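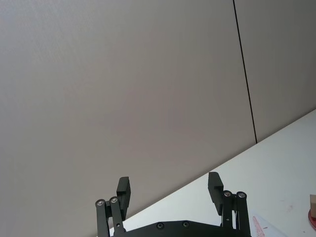

Gray panels meeting the white tabletop, with the thin black seam I couldn't stop looking at.

Open Day at Rulon, Dratunmont
Posted June 9, 2022

I have been wanting to get inside the Rulon works ever since we redid our kitchen and I became the kind of person who runs a thumb along the edge of other people's counters. They make wall panels and worktops, mostly for schools, clinics and workrooms, and once a year they open the doors to anybody who signs up. I signed up in April, the same morning the form went live, and talked my friend Sobia Swati into coming along. She does upholstery and claimed to have no interest in flat things. She asked more questions than I did!

Getting there is easy if you know which end of Dratunmont you want. The train gets you as far as Gavley, and from there you take the 416 bus, which wanders through every housing estate on the way and then drops you right across from the gate on Chornovol Street. We were early and stood outside with coffee from the bakery on the corner (get the poppy seed roll, it's huge). There were 11 of us in the group, including a father and daughter who were fitting out a garage and had brought a tape measure.

Our guide was Daryna Fedoruk, who has been with Rulon for 34 years and started out sweeping the cutting hall. She walks fast and talks over her shoulder, so stay near the front if you go. We got earplugs, a vest and a stern word about sandals, and in we went.

The cutting hall

It's loud and it smells wonderful, like a school woodshop but bigger. Sheets come in at one end stacked flat and get cut to size, and then the edges are cleaned up before anything else is done to them. Daryna picked up an offcut and had us all feel the edge before and after. Before, it could take the skin off your knuckle. After, it felt like the rim of a good mug. She said the edge is where people decide whether a table is cheap, even if they don't know that's what they're doing, and I have been touching edges all week since.

I liked the rack of rejects best. Every panel on it had a chalk ring around whatever was wrong, and some of the rings I had to stare into for ages. One had a scratch I could only see by crouching. Sobia found a dent with her fingertips, eyes closed, and was unbearable about it until lunch.

Color matching

Upstairs is a small room where they sort out the grays. I wasn't ready for how many grays there are. The samples hang on hooks along one wall and the names are all just numbers, which I was a bit sad about, though the people who work there have their own nicknames. "Wet pigeon" is a favorite. "Porridge" is for the warmer one that goes a little pink in the afternoon.

We each got to pick two samples that we thought were the same and then carry them to the window. Mine were nowhere near! Indoors they had looked like twins, and by the window one was plainly blue and the other had gone the color of putty. Daryna told us that customers phone up convinced they were sent the wrong panel, and the first thing she asks is what time of day it is.

The fitting room

Now we get to my favorite part. At the back of the building there's a room where gray panels and a white top are put together so people can see how the pieces meet. It's the room in the photo, and I know it's a picture of a wall, but what a wall. The surface is smooth and matte and it changes as your eye moves over it, a bit bluish at one side, warmer in the middle, darker past the seam. Two panels, one broad and one narrower, and that black line coming straight down to the tabletop.

I asked about the line. I had assumed that the goal would be to hide a joint as well as you can, and at home that's what our fitter tried to do, with filler, and it cracked before winter. Rulon's approach is to leave a gap on purpose and let it be dark. Panels move a little as a building warms and cools, and a narrow dark gap gives them space without showing it, while a filled joint gets a crooked hairline down it. Daryna drew it on the back of my visitor sheet, and I've kept the sheet.

The bottom of the wall got nearly as much talk. There's always a bit of shadow where a wall meets a table, and against a white top it shows as a soft brownish border. Some customers think it's dirt and scrub at it. The father with the tape measure admitted he'd done the same thing in his own bathroom, and his daughter laughed so hard she had to take her earplugs out.

Then we had a go at fitting, at the practice benches next door. You get two short panels, a spacer and a straight edge, and you try to set them so the gap is the same width from top to bottom. Mine came out as a very thin wedge. Sobia's was nearly right, and the man checking them gave her a nod that I think she'll remember for years. We were allowed eight minutes each and I could happily have stayed the whole afternoon.

Lunch and the seconds shop

Lunch is in the canteen, soup and rye bread, included in the visit. Try for a seat by the window if you like watching trucks being loaded, which I do.

The seconds shop is open to visitors at the end and you should bring a bag, or a car. It's mostly offcuts, with a few whole tops that had some tiny thing wrong with them. I bought a piece of porridge gray for the shelf over our radiator and a white square to roll pastry on. Sobia, who has no interest in flat things, bought three panels for her workroom and then had to get them onto the 416. The driver was very good about it.

If you want to go

Sign-up is on the Rulon website in spring and the places fill quickly. Wear closed shoes. There are stairs up to the color room and no elevator on that side, but Daryna told us they can bring the samples down if you let them know ahead. The whole visit takes a morning plus lunch. Photos are fine in the fitting room and the canteen but they ask you to keep your phone away in the cutting hall.

I'm putting the radiator shelf up this weekend and will post how the edge comes out.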